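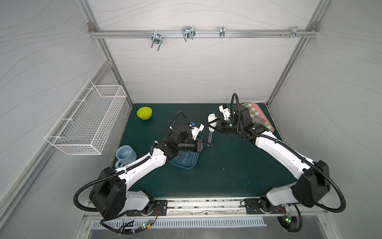 Bancada Villanueva de dois braços, montada em cabine de perfil de alumínio.

Bancada Villanueva, dois braços – página do equipamento

Se você chegou aqui, já deve estar fazendo conta. Eu também comecei assim, com uma planilha aberta e a certeza de que o preço dos braços era o preço da bancada. Não é! Vou contar o que vem, o que não vem e onde eu gastaria primeiro, do jeito que explico por telefone.

O que entra no conjunto

Dois braços com garra paralela preta, suporte de câmera em cada punho, trilho de alumínio na borda da frente e a cabine com paredes claras. O tampo é verde-escuro, e já aviso que marca com o uso: risquinho, pontinho claro, essas coisas. Quem quiser tampo de reserva pede junto, porque o frete separado dói (frete de peça grande é sempre uma facada).

A barra com ganchos no fundo e a cesta aramada branca na lateral também vêm. Parece detalhe, mas eu acho uma delícia ter onde pendurar as coisas sem ocupar a mesa.

Preço e prazo

Conjunto completo: 3383 por mês no aluguel, com contrato mínimo de 2 meses. Para compra, me escreva que eu mando proposta fechada. A entrega leva 36 dias depois do pedido confirmado, e a montagem fica por nossa conta. Os pedidos para entrega em junho ainda estão abertos.

O que não entra e você precisa prever

Objetos de trabalho! Todo mundo esquece. Caneca, tigela, panos, bandeja, tubos de ensaio com tampa, gaze... separe uma verba para isso e compre repetido, que material de bancada some e suja. O kit Plulberg, com 57 itens variados, resolve o começo, mas também dá para montar o seu numa loja de utilidades domésticas.

Reserve ainda espaço para a cabine e uma folga atrás para os cabos. Os cabos dos braços fazem umas voltas bem abertas para os lados, então nada de encostar estante neles.

Rígido, transparente ou mole?

Pergunto isso a todo cliente antes de fechar. Quem vai trabalhar só com peça rígida precisa de menos do que imagina. Quem vai misturar vidro transparente com tecido deve pensar melhor na câmera de punho e na iluminação, e aí eu colocaria o dinheiro extra nisso antes de qualquer acessório bonito. Tubo de vidro deitado numa cesta e gaze amassada ao lado pedem coisas bem diferentes da mesma garra – e tampinha azul ajuda a gente a achar o tubo, viu? 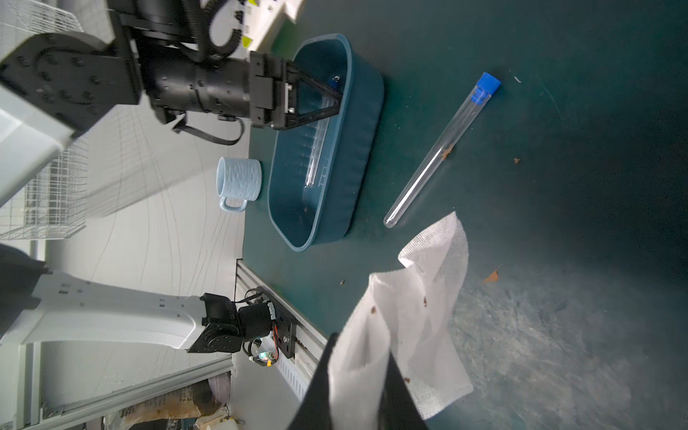

Manutenção e peças

O contrato Zundarham cobre visita e ajuste dos braços. Dedos de garra, abraçadeiras e cabos são consumíveis e ficam por conta do cliente. Eu deixaria um jogo de dedos na gaveta desde o primeiro dia. E passe um pano no trilho da frente de vez em quando, que ele junta sujeira que é uma beleza.

Dúvidas de orçamento, fale comigo, Noel Ocampo, aqui na Tukis. Mande a medida da sala e a lista do que pretende manipular, que eu já respondo com a configuração e o valor.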